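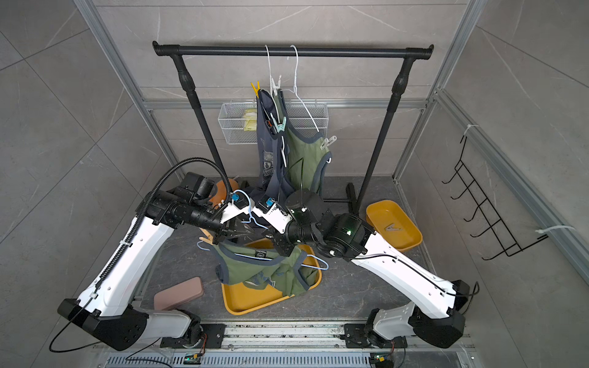

Section 3. Clothes hanging chore - set-up and first runs

Reading time: 6 min
Print this page | E-mail this page

Applies to Trorora two-arm cells running the Bivix task software. Last revised 27 Aug 2025. Replaces the May version, throw that one out.

3.1 Read this before you plug anything in

Can it do laundry? Short answer, part of one chore. Section covers shirts and tank tops onto hangers, hangers onto a rack. No washing, no ironing, no sorting by owner. If you bought the cell hoping to drop a full hamper in front of it and leave, not yet. A person still loads, checks, and fixes.

A person is also faster. Much faster. Plan your first weeks as practice time, not as production.

CAUTION: Both arms share the middle of the cell. Hands out any time the arms are powered, even if they look parked. They can start from a standstill without a sound.

3.2 What you need

Clothes rack with a plain top bar. No rolling casters.
Hangers, thin wire or plastic. Padded and velvet ones do not work, grippers can't close on them right.
Shallow trays for the garments and for spares.
Clothespins or small clips.
Garments. Start with sleeveless. Add sleeves later, see 3.6.
The Bivix tablet, charged. Don't start a session under 30 percent.

NOTE: Use things you don't mind losing. Jaws can pull a thread or leave a mark. No silk, no knits with a loose weave, nothing with sentimental value.

3.3 Setting up the cell

1. Power off at the main switch. Wait for the fans to stop.

2. Stand the rack against the back wall, feet flat. Push on the top bar. If it rocks, fix that now - a rack that moves a little on hang one is in a different place by hang ten.

3. Check reach. With arms off and brakes released, walk each gripper by hand to both ends of the bar. Should get there with the elbow still bent. If the elbow goes straight you are too far away, move the rack in.

4. Put the garment tray on the floor of the cell, in the middle, where both arms can get to it.

5. Spare tray goes off to one side. Leave it empty for first runs. Dropped pins and rejects go in here.

6. Cables. Look along each arm from base to wrist. Every cable needs enough slack for a full wrist turn and not so much that it hangs into the clothes. Tie up what dangles.

7. Clear the floor of the cell. Anything you left in there will get bumped or grabbed.

8. Power on. Wait for the tablet to show both arms ready before you touch Start.

CAUTION: Never release the brakes without one hand under the forearm. It drops.

3.4 Loading garments

1. Lay one garment in the tray. One. Stacks come later, if at all.

2. Neckline toward the arms. Crumpled is fine, the software is supposed to deal with that. Rolled up in a ball is not fine.

3. Lay one hanger on top, hook pointing at the rack.

4. On the tablet pick Chores > Hang > Single. Choose the garment type. If you're not sure, choose Other, it runs slower but guesses less.

5. Step back. Press Start.

What should happen: one arm takes the hanger, the other finds a strap or shoulder edge. Arms meet in the middle. First strap goes over, then the second, then the whole thing is lifted to the bar. Two arms together is the hard part. Cloth changes shape every time it's touched so the cell has to look again after each move, and you will see it pause. Pauses are normal. Up to 30 seconds is normal. Longer than that, see 3.7.

NOTE: Don't help. If you reach in and straighten the shirt the run doesn't count and the arm may come down on your hand. Stop first, every time.

3.5 The hook

Most failed runs fail at the hook. Getting the shirt on the hanger looks like the clever bit, but putting a small hook over a bar you can't see past a shirt is where it goes wrong. Dark fabric is worse. The wrist camera is close in at that point and the cloth fills up most of what it sees.

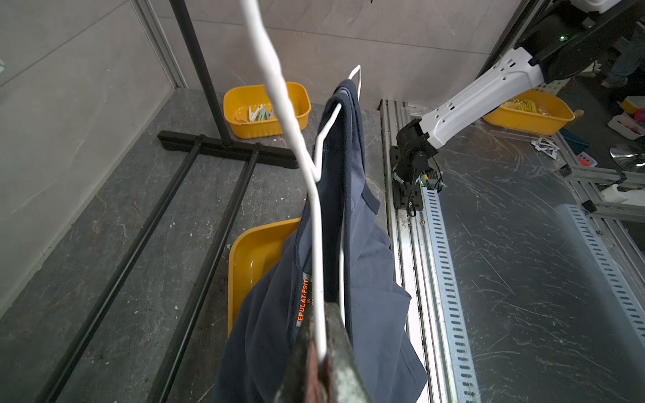
So give it help before the run. Things that work:

- Turn up the room lights. Even light, no single lamp from one side.
- Keep already hung items pushed apart. Hooks close together get tangled, arm picks up two.
- Wipe the wrist camera lens with a dry cloth at the start of each session.
- Set Approach to Slow on the tablet. Adds time, saves drops.
- Light garments first, darks after you've got teh lights right.

If the gripper is holding cloth and hanger together, leave it that way until the arm lets go by itself. Pressing Open at that point drops the lot.

3.6 Clips and clothespins

Straps slide off wire hangers. We clip them. For now this is a job for you, between runs, arms stopped. The cell can pick up a pin from a tray, sure. Squeezing it open, lining it up on a strap and letting go without taking the strap with it is another matter. There is a Clip routine in the menu marked Trial. Try it if you are curious. Don't count on it.

1. Stop the arms. Wait for the tablet to say Stopped.
2. Clip each strap to the hanger. Two clips is plenty for a tank top.
3. Put leftover pins back in their tray. A loose pin on the floor gets under a tray and tips it.
4. Step out, press Resume.

Sleeves: switch these on only after you've had a full session of tank tops with no stops. Menu is Garment > Sleeves > Short. Long sleeves are there in the menu too but they wrap around the wrist. Jackets, same problem, plus weight.

3.7 When it stops

Code 3 - Lost grip. Garment fell. Stop, put it back in the tray, start the run over. Don't try to resume from the middle.

Code 23 - Arms too close. The two grippers came in nearer than the limit and both froze. Press Back Off on the tablet, arms retreat the way they came. Do not pull them apart by hand. If you get this one over and over, the garment is too small for the set hanger width, change the width.

No code, arm just waiting. It can't find an edge. Wait it out, then press Skip. Shake the garment out and lay it again.

Arm pulls and rack tilts. Hit the red stop. Something is snagged, usually a hook behind another hook. Free it by hand with power OFF.

Wrong item grabbed. Common with hangers and trays left too near each other. Spread things out.

CAUTION: After any red stop, check both grippers for cloth still caught in the jaws before you power up. On start-up the jaws open and close once.

3.8 Keeping a log

Write down garment type, color, hanger type, pass or fail, and where it failed. The tablet saves the codes but it does not know that the shirt was on inside out. Yen service desk will ask for your log before they ask for anything else, so have it ready. Send it with the tablet export, not by itself.

Pass means: on the bar, both straps on, no hand in the cell from Start to Done. Anything else is a fail. Be strict about this. It's easy to get generous late in the day and then the numbers look better than the machine is.

3.9 Other chores in the menu

Fold - flat towels only. Fair results if the towel starts out flat, poor if not.
Sort by color - okay with lights and darks. Navy and black get mixed.
Pair socks - leave it off.
Load basket - works. Most reliable thing on the list, also the one you need least help with.

The Mukeno add-on rack has a thicker bar and needs its own setting, see Section 4. Do not run it on the setings from this section, the hooks won't seat.

3.10 Shutting down

1. Press Park. Wait for both arms to fold.
2. Take all garments off the rack. Don't leave them overnight, they sag and the next start-up check sees them wrong.
3. Main switch off.
4. Tablet on the charger.
5. Trays out, pins counted in, floor wiped.

Go to Section 4: Racks and bars

Print this page | E-mail this page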